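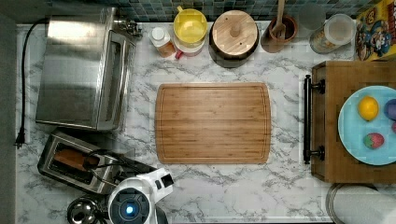 To: Members' list, Gastley and Cosden Allotment Federation
From: Office of the Secretary
Subject: Re: Water charges at the Cosden site
Date: 17th October

Dear members,

Thank you to the plot holder who wrote to the list regarding the water charge. As several others have raised the same point with the office, the reply is sent to all. The earlier message is quoted in part.

> The renewal notice for Cosden shows a water charge of £19 per plot,
> with no explanation of how this was reached. The Gastley notice
> shows no separate charge at all. Could the office please say whether
> both sites pay for the same supply, and whether those of us with
> half plots are expected to pay in full?

The two sites do not share a supply. Gastley draws from the borehole at the top of Sandberg Lane, and the cost of the pump is met from general rents. Cosden is on a metered mains supply, and the Federation is billed for it by the water company. Until this year the Cosden bill was also paid from general rents. Members voted in June to show it as a separate item.

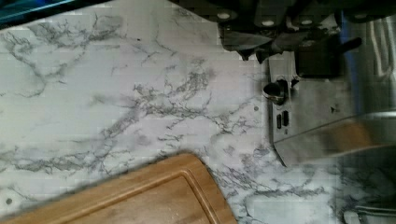 The meter at Cosden recorded 2,503 cubic metres over the last billing year. The office considers this high for a site of 62 plots and has asked the company to test the main between the road and the first standpipe. Should a leak be found on the company's side of the meter, any refund will be passed on to plot holders at the next renewal.

Half plots are to be charged at half the full rate. The renewal notices did not make this clear, and the office apologises for the error. Holders of half plots who have already paid the full sum may either ask for the difference to be returned or leave it on account.

Members are reminded of the following rules, which apply at both sites:

Hoses may be used to fill butts and tanks but must not be left running unattended.
Sprinklers are not permitted.
Standpipes will be turned off for the winter once the first hard frost is forecast. A notice will be placed on each gate.

The Federation also holds a grant of £200 towards water butts. Applications should be made in writing, stating the plot number and whether there is a shed or greenhouse roof from which rain can be collected. Plots with no butt at present will be considered first.

Replies concerning individual accounts should be sent to the office and not to this list.

Yours faithfully,

The Secretary
Gastley and Cosden Allotment Federation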